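Review: Fusteo Manual Handling Practice Guide for Automated Stores, second edition

Reviewed for the members' bulletin by Elin Eynon

The second edition of the Fusteo guide sets out good practice for sites where people and automated handling equipment share the same crates, the same floor and often the same shift. It is sold as a printed folder with wall cards and a set of record sheets. Our review copy was used at the Drendex returns depot from March, under the supervision of the depot's safety lead, Mali Gape.

The guide has 11 chapters. The first two deal with the law in general terms and will be familiar to most readers. The more useful material begins in chapter three, which covers the preparation of crates before they are passed to a robot picking cell. The authors take the view that most stoppages in such a cell begin at the manual stage, and they give clear rules for that stage: crates are to be set upright, turned to a common direction, checked for split rims and placed within a marked area. Any crate found on its side is to be righted by hand and must not be sent forward for the machine to deal with.

Chapter four concerns the floor. It asks for a sound, level surface in a single colour that contrasts with the crates, so that both staff and sensors can tell one from the other. It also asks that walkways be kept clear of crates at all times, including during sorting.

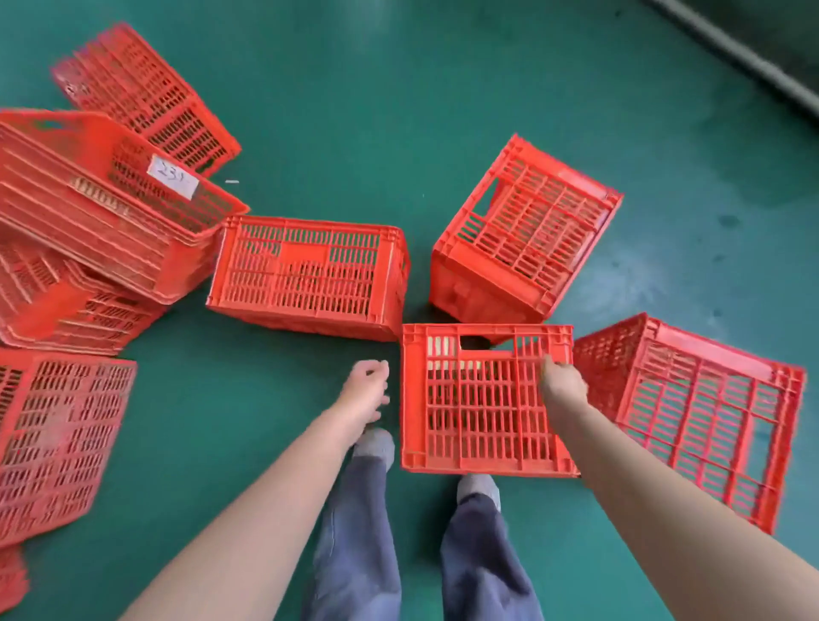 Sorting red slotted crates by hand on a green floor. One crate carries the handwritten number 231.

The section on labelling deserves particular praise. Handwritten labels are permitted for internal use, provided that the number is also entered on the record sheet and that the label is fixed to the end panel. Depots with older stock will welcome this. The Hughes handbook, which many members still hold, requires printed labels throughout and makes no allowance for a change-over period. At Drendex the stock of 2,000 crates was checked against the new sheets, and 1,820 were passed as fit for the picking cell. The remainder were set aside for manual use only, as the guide recommends.

Chapter six, on clothing and footwear, is the weakest in the book. It states that closed safety shoes must be worn wherever crates are lifted or slid, and this is correct, but the rule takes up a single line and is missing from the wall cards altogether. Staff will read the cards far more often than the folder. Gloves receive similar treatment. We would ask the publisher to correct both points at the next printing.

The rules on entering a stopped cell are sound and plainly written. The cell must be isolated, the key held by the person going in, and a second person must confirm that the area is clear before a restart. Mali Gape reports that new starters were able to follow this section without further instruction, although the diagram on the facing page shows an older pattern of gate.

The record sheets are well laid out but printed on thin paper, and the folder rings do not hold them firmly. Replacement sheets can be ordered through Tradetora in packs. Sites may copy them freely for their own use.

The guide is recommended for depots introducing automated picking, on condition that the local rules on footwear and gloves are displayed alongside the wall cards. Members who hold the first edition should note that chapters three and four have been rewritten and that the old record sheets should be withdrawn.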